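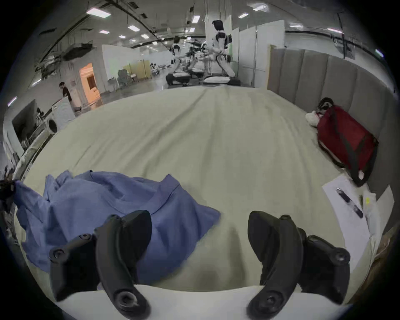
Gripper over the bed, fingers apart, blue garment on the left.

Still no fix. Left finger lags on close, then snaps shut. Happened 11 times in 59 picks on the Umon unit, always with cloth. Please keep hands clear of the fingers until we know why — the snap is quick and it pinches.

Sorin Tănase wrote on November 3, 2021:

> Is it only the left one? We had the same thing at Flaladport in March, turned out to be a lose screw at the hub.

Only the left. Hub screw checked, tight. Swapping the linkage next, will post teh numbers after. Anyone got a spare from Mutidora?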